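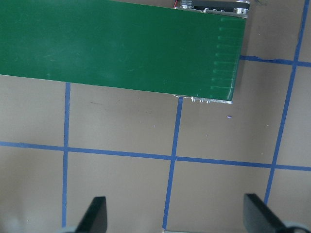
Idutero abre en Lemthorpe su nueva sala de clasificación y empaquetado

LEMTHORPE, 11 de julio de 2026 — Idutero, la cooperativa de recogida y reparto de material escolar y pequeños artículos para el hogar, tiene la alegría de anunciar la apertura de su nueva sala de clasificación en la planta baja del antiguo almacén Nakpan, un edificio muy querido en el barrio y que llevaba demasiado tiempo con las persianas bajadas.

La sala, de 176 metros cuadrados, empezó a prepararse en mayo y reúne por fin bajo un mismo techo un trabajo que hasta ahora se repartía entre dos locales prestados y un garaje (al que, todo sea dicho, le hemos cogido cariño). En ella se reciben las cajas donadas, se separa lo que llega mezclado, se revisa pieza por pieza y se forman los lotes que después salen hacia colegios, comedores y hogares de acogida de la comarca.

El corazón de la sala es la zona de la cinta transportadora, una cinta verde y ancha junto a la que se ha dispuesto una superficie de trabajo dividida en casillas con cinta adhesiva azul. El método es sencillo y viene de los años del garaje: cada casilla corresponde a una clase de artículo, y quien clasifica va dejando cada cosa en la suya hasta completar el lote. Se valoró encargar bandejas con separadores, pero el equipo prefirió la cinta adhesiva, que se despega y se vuelve a colocar en un momento cuando cambia la temporada y donde había estuches tienen que caber tarteras.

Durante el pasado curso, Idutero entregó 1.444 lotes, de los cuales 494 fueron para familias que pedían ayuda por primera vez. Con la nueva sala, la cooperativa espera atender las solicitudes de septiembre sin las listas de espera de otros años, y poder ofrecer también lotes de cocina y de aseo, que tantas personas nos venían pidiendo.

«Hemos trabajado mucho tiempo sobre mesas plegables, con las cajas por el pasillo y pidiendo perdón a los vecinos cada vez que llegaba una furgoneta», señala la cooperativa. «Tener un sitio propio, con espacio para extender las cosas y verlas bien, nos hace una ilusión enorme — y queremos compartirla con todo el que quiera acercarse».

La instalación ha contado con el apoyo de Plisetine, que ha cedido el mobiliario de almacenaje y se encargará del mantenimiento durante los próximos cuatro años.

Las visitas son gratuitas y pueden concertarse en la propia sala, en horario de mañana. Las donaciones se reciben en la puerta lateral del almacén, a ser posible en cajas cerradas y con una nota que indique el contenido.

Contacto para medios: oficina de comunicación de Idutero, antiguo almacén Nakpan, Lemthorpe.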